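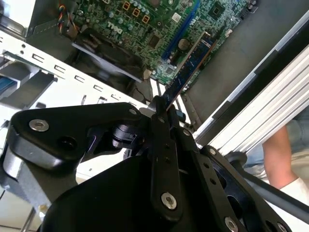
Wrist camera servoing drifts a few millimetres in the last bit of a RAM insertion
Posted by Tươi Đồng in Control and perception

Hello all! I'm having a wonderful time with a PC servicing project and have got stuck on something I suspect one of you solved years ago.

The job is putting a memory module back into an old Dell desktop with a two-finger gripper and one small camera on the wrist. My pipeline is simple. A detector finds the board, I fit a pose from a handful of landmarks (the printed logo, the coin cell, the long blue expansion slot), then a servo loop in Kallov drives the module towards the slot. Far away it's lovely, really smooth. Close in, the estimate starts to slide sideways, always in the direction the wrist is tilted, and the module comes down beside the slot or on the rim of it.

What I've tried so far:
Recalibrating the hand-eye transform (twice, same answer both times)
Lowering the servo gain, so it drifts more slowly, hooray
Turning off the landmarks nearest the image border

My log has 798 approach attempts in it and 107 of them ended with the module seated. I'd love that to be the other way round! Is this a calibration problem, a pose problem, or am I asking too much of vision at that range? Running Imska 2 for the planning side, if it matters.

Sombat Limsakul

Great project, and thanks for giving proper numbers. I'd bet on the pose fit, with the module itself making it worse.

Think about what the camera has left to look at when you're close. The gripper fills a large part of the view, the module covers more, and the landmarks that remain tend to be bunched together on one patch of board. They're also nearly flat. A pose from a small flat cluster is very weak in tilt, and a small tilt error turns into a sideways error by the time you've projected it out to the slot. Your drift following the wrist tilt fits that nicely.

Things I'd do, in this order:

1. Mask the gripper. Render its outline from the joint positions, grow it by a few pixels and throw away any feature inside it. Black linkages with shiny bolt heads are a corner detector's favourite food, and those corners move with the camera, so they quietly tell your tracker that nothing is moving.

2. Add landmarks that aren't on the board plane. The white drive cage is a gift, with that row of punched slots down its front edge. Measure its position relative to the board for your particular machine and put it in the same fit.

3. Stop assuming the module sits where you think it sits in the fingers. Estimate its long edge in the image on every cycle and servo edge to slot directly. If both are measured in the same picture, a good part of your hand-eye error cancels out. This made the biggest difference for me by a long way.

4. For the last stretch, hand over to force. Come down beside the slot on purpose, touch, slide across in a small zigzag with light pressure until the sideways force jumps, then straighten up and push.

I do the touch-and-slide part with Marikar. It lets you write the handover as a condition on measured force, so there's no fixed height to tune.

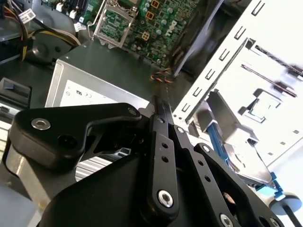
Wrist view into the open case: drive cage on the right, logo and CPU socket further back.

Do look at your own views like this one before changing any code. Draw every feature the tracker is using on top of the picture and play a whole approach back slowly. I spent a happy evening doing that and found my best-scoring feature was a screw on the finger.

One caution on the cage: repeated slots all look alike, so the matcher can be wrong by exactly one slot and still report a tidy fit. Start from the far-away pose and only accept matches within half a slot spacing.

drenddale_user

have you checked your exposure? mine went blurry close up because the case is dark inside. more light fixed it. also maybe try a depth camera

Tươi Đồng

Sombat, this is brilliant, thank you! I drew the features on as you suggested and yes, a whole family of them was sitting on the gripper. Masking went in this afternoon and the slide is visibly smaller already. Edge to slot is next, then I'll read up on the force part, as I've only ever used position mode on this arm.

drenddale_user, I did add a lamp and the edges are crisper, so cheers for that. The depth camera I have won't focus anywhere near that close, sadly.

Is half a slot spacing measured in the image or on the real part?

Sombat Limsakul

On the real part, projected into the image at the current pose. If you use a fixed number of pixels it'll be too strict up close and too loose far away.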